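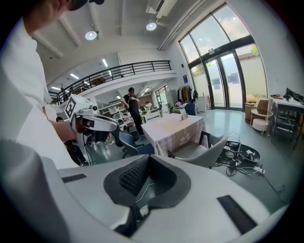

Caldeira Street Tool Library Gets Its Evening Hours Back

Anyone who has walked down Caldeira Street after supper these past few months will have noticed how dark the old print shop looked, and will be glad to hear that the tool library inside it is open in the evenings again. The doors now stay unlocked until 9 p.m. on four nights a week, as they did before last winter's cuts, and by all accounts the regulars wasted very little time in coming back.

The library lends out drills, ladders, sewing machines, pasta rollers, a much-loved apple press and a good deal else, all for a yearly fee that has stayed the same for as long as most members can remember. It had been closing at 5 p.m. since the heating bills went up, and for people with day jobs that was as good as not being open at all.

"I would get off the bus at twenty past and just look at it," said Ekaette Nwachukwu, who joined when she moved into her first house and has borrowed the same tile cutter so often that she has stopped reading the label on the case. "I had half a bathroom floor for the whole of the winter. My sister came to stay and I told her it was a style."

The money for the longer hours came out of a spring appeal that set out to raise $2,000 and got there with a few days to spare. Most of it arrived in small amounts – 304 people gave something, and a fair share of them had never borrowed so much as a screwdriver. One envelope pushed under the door held $6 in coins and a note asking whether the library would ever consider stocking a cherry pitter. (It has one now. It is on the second shelf in the kitchen section, next to the jam funnels.)

The biggest single gift was $200 from Dudix, the hardware store at the corner, and that surprised a few people who had thought of the two as rivals. Duangjai Mahawong, who manages the store, laughed when asked about it. She said that people who borrow a sander still have to buy the sandpaper, and that she sends customers over to the library herself when all they want is to hang one shelf.

Fiachra Dunne has run the lending desk since the library was a row of borrowed cupboards in the Ternon Avenue church basement, and he is as pleased as anyone, though he admits that the early evenings had their comforts. He got through a stack of library novels and learned to make a decent soup. Still, he missed the company. The hour after supper has always been when people linger, he said, and when somebody who came in for a clamp ends up telling you the whole story of the chair.

He has used the reopening to change a few small things that had been bothering him. Returns now go on the long counter by the side door instead of at the front, so that the line for pickups doesn't get tangled up with people carrying ladders. Power tools can be kept for a week, up from four days. Garden tools are still four days from March until the end of summer, and Dunne would like it known that this includes the good wheelbarrow, whatever anyone may have been told in the past.

The Mending Table is back as well, on the first and third weeks of the month, starting at 6:30 p.m. Irén Nyitrai will be there with her button tins to help with hems, zippers and moth holes, and Aranka Fülöp will be sharpening kitchen knives and scissors at the other end of the room. Both ask that people bring things clean. Fülöp also asks that knives come wrapped in a dish towel, or at the very least in newspaper, and she can't take bread knives, as the wavy edge needs a different stone and hers has been on order for longer than she cares to think about.

There is no charge for either, though a jar will be out for anyone who feels like dropping something in. Tea is provided, and cake turns up more often than not.

New members can sign up at the desk any evening the library is open with a photo ID and something that shows a current address. The list of tools is pinned up inside the front door, and there is a paper copy at the Dudix register for people who would like to look through it at home. Donations of hand tools in working order are welcome all year. The library can't accept gas mowers, paint, or any more fondue sets.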